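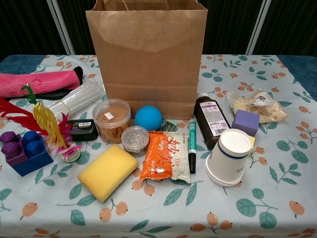
About Mondska

We write software for robots that have to pick things up. Control, perception, planning, plus the tooling nobody budgets for. We don't build arms or hands. You bring the hardware, we make it do the job.

Started in Lirkcombe, two desks over a print shop. Carla Boutros had been writing motion planners for packing lines, Unnur Thygesen did the vision side. Same customers kept calling both of them about the same bug, so -- one company. We're 15 people now and the print shop is gone.

What we make

Alby is our task planner. Give it a goal ("all of this in the bag") and it works out an order, which hand, which grasp, what to do when a grasp slips. Runs on an ordinary workstation. Replans while the arm is moving, no stopping to think.

Howells is the perception side. Segmentation, pose, and a confidence score on everything it finds. Clear plastic is still the hard one. Straws, tubs, anything see-through on a printed cloth. Getting better, not there yet.

Then the tools. Log viewer, replay, a calibration checker that most of our customers end up using more than the other two. Fine by us.

How we work

Everything gets tested on clutter. Sponges, markers, snack packets, a paper bag that folds if you brush it wrong. Patterned tablecloth on purpose, plain white backgrounds make every detector look good.
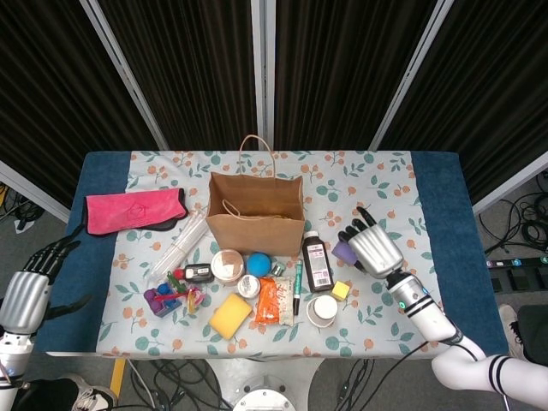
The test set has 288 objects in it at the moment, and most came out of somebody's kitchen drawer or desk. Each release has to get through 102 table layouts before it goes out. If it fails a layout that passed last time, it waits. We've missed dates over this and we will again.

Planner changes get reviewed by somebody from perception and the other way round. Slow at first, but it cut the finger-pointing way down. Release notes list what broke as well as what's new. Some 518 issues closed since the tracker was moved over, the old ones are archived and searchable.

Who we work with

Small integrators mostly, a few university labs, one bakery supplier. We like teams that will send us thier logs.

Working here

Hiring for one controls person and one for tooling. C++ and Python, and you should be ok with being on your feet near a robot part of the day. Demo is every Wednesday after lunch, whatever state things are in. Visitors welcome if you let us know first -- use the contact form, Carla or Unnur will will get back to you.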